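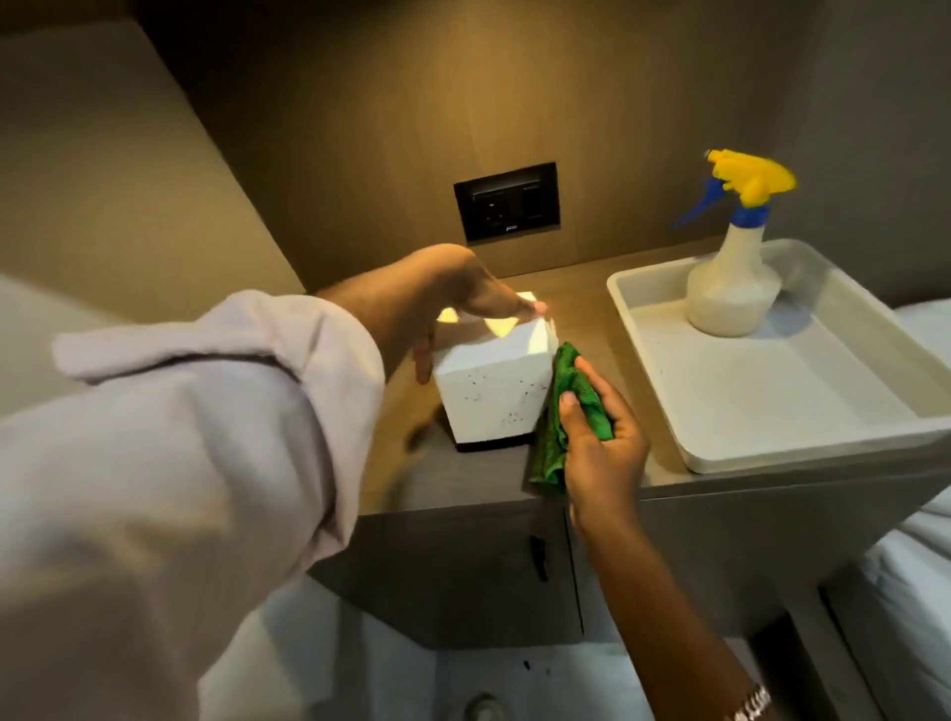 Saturday evening, from the house in Berport
Our life | A sister's diary

It is past nine and I should be in bed, but the windows are open, the harbor is making its little clanking noises, and I promised myself when I came here that I would write something down at the end of every week, even if it was only the weather. (The weather: hot, then hotter, then a breeze off the water just as we were going in to Vespers, and Sister Paraskevi Theodorakopoulos lifting her face to it like a sunflower.)

So, my first full month at the seafarers' center is behind me. After 33 years in a classroom I still wake up some mornings with a lesson plan in my head, fractions mostly, and have to lie there a minute until I remember that there are no fractions today, only ships. I thought I would miss the children more than I do. I miss them very much at three in the afternoon and hardly at all at seven in the morning, and I hope the Lord will forgive me the second part.

We had a crew in from the Primlow on Thursday night and they were still in port today, so the common room was full from breakfast on. I am beginning to understand that what the men want when they come through our door is usually very plain. They want to telephone home, and they want to sit in a chair that isn't moving. Some of them want the chapel, and they go in so quietly that I have twice turned the lights off on somebody at prayer, which I am ashamed to say made one young man laugh out loud, and then I laughed too, and then we said a decade together in the near dark in two languages.

Yurii Stetsiuk came by again this morning. He is second engineer on the Primlow and has been at sea since he was eighteen. He showed me a video of his daughter singing at her First Communion, all five verses, and then played it again for Sister Polyxeni when she came in from the garden, and again for Father Declan Ó Dubhghaill, who stood there in his motorcycle jacket with the helmet under his arm and did not move a muscle until the last note. I think I know the hymn by heart now, though I couldn't tell you what a word of it means.
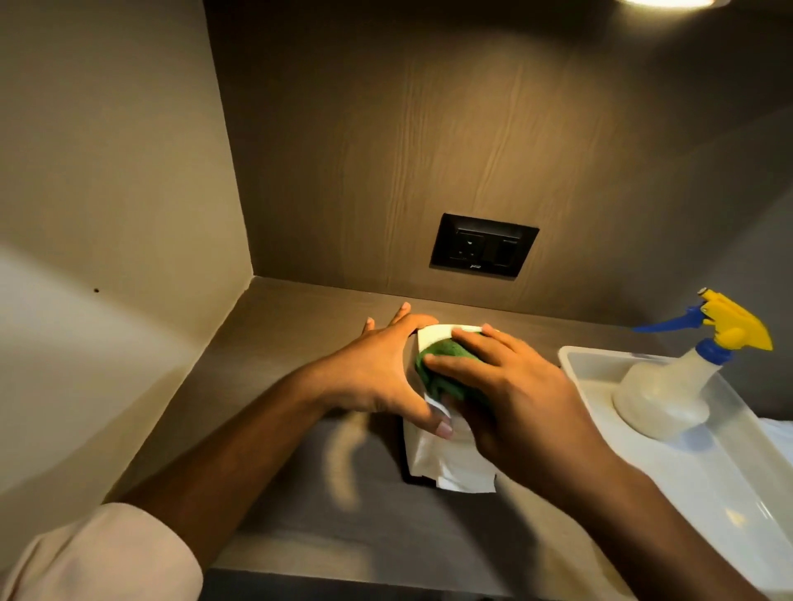 Two hands, a green pad and a bit of paper at the cabinet shelf.

After lunch I went with Father Declan to visit the Gavalas, which is a much smaller ship and a sadder one just now, for the cook's mother died on Tuesday and there was no way to get him home for the funeral. Thodoris Kyriakidis is his name. He had made us coffee and set out a plate of the tiniest almond cookies, and I kept thinking, this man has buried his mother from 1,000 miles away and he has been baking for us. We prayed with him in the galley, the three of us holding hands around the table, and when we had finished he asked if we could pray for her again, by her first name this time. Of course we could. Her name was Eleni. I am writing it here so that I will remember it in November when we read out the names.

I've been turning over something our old novice mistress used to tell us, back in the days when there were eight of us at the long table and I was forever late with the bread. She said hospitality begins with letting the other person give you something. I took it for a nice saying and wrote it in the front of my missal. I understood it a little better today with an almond cookie in each hand.

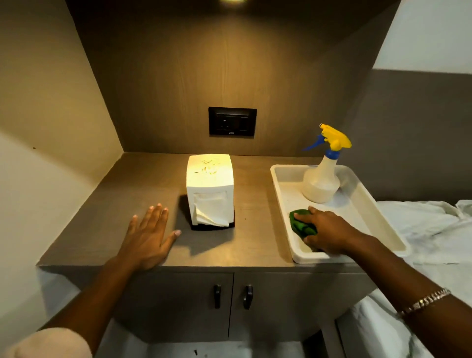
I did try to say some of this to Paraskevi over the supper dishes, and made a muddle of it, and she patted my arm with a soapy hand and told me about a captain years ago who insisted on leaving her a live lobster. She kept it in the laundry tub overnight and could not bring herself to cook it. I believe it was returned to the harbor with a blessing. There was a good deal more to the story, including a bus driver, but I was laughing too hard to follow.

Tomorrow is the early Mass at the center and then the bus up to Casano for the sisters' August gathering. I'm to bring the potato salad, and I am also supposed to speak a few words about the new mission, which worries me a great deal more than the potatoes. Mother wants it kept short. I have never in my life kept anything short, as my former students would gladly testify, and I've already filled two sheets of paper and haven't gotten as far as the front door of the center yet.

The Primlow sails before dawn. Yurii says that if I look out from the upstairs landing I will see her lights going past the breakwater, and he'll wave, though I won't be able to see him do it. I've set the alarm for half past four. Polyxeni says to wake her too, and to bring her slippers, because that landing is cold even in summer.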